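Stavodier puts its rules for hand-guided robot training online

May 29, 2019

Good news for anyone who has ever tried to compare notes with another robot lab! Stavodier has posted the full text of its good practice rules for hand-guided demonstrations, the sessions in which a person does a household job with a pair of hand-held grippers so that a robot can later learn from the recording. The rules run to 18 pages, they are free to download, and they are written in plain words.

Until now the document had only been passed around by email, in at least 2 versions that didn't agree with each other. The new text settles that. It was put together over the winter with people from Nodosen and Alora, and Ehab Abou Zeid did most of the editing.

"We kept finding that two good teams meant different things by a finished task," Abou Zeid said. "One stopped recording when the last piece was picked up, the other when the tool was back on the table. Both are fine, but you have to write down which one you chose."

The part that will get the most use is the chapter on small loose items: beans, rice, screws, beads. Sweeping jobs are a favorite in this field because every spill is different, and they are also where sloppy habits creep in. The rules ask that the spill be made fresh for each take and never arranged by hand to suit the person doing the sweeping. Missed pieces stay in the record. A take with three beans left over is still a good take, as long as it is labeled that way.

There is a sensible section on people, too. Nobody should record for more than 29 minutes without a break, grippers get checked for pinch points at the start of each shift, and cables must have enough slack that the operator can reach across the whole work surface without a tug. Anyone holding a gripper can stop a session at any time and doesn't have to say why. It is great to see that last one in writing.

Labeling gets a chapter of its own – a dry one, but worth the time. Tools are to be named by what they are, with color and material as separate entries, and each hand is logged on its own. Teams that have been lumping both hands together will have some work ahead of them.

El-Sayed, which runs training courses for operators, plans to teach from the new text starting in June. Its first group has room for 18 people, and the course takes 3 days, most of it spent at the table with grippers in hand.

Comments on the rules are open to everyone, including hobby builders and students. Abou Zeid says he would most like to hear from people who tried to follow a rule and couldn't. A second edition will follow once the first round of comments has been read.

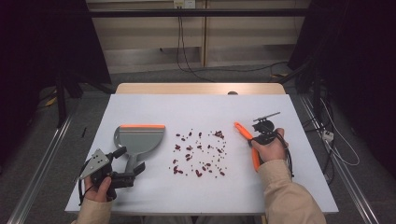
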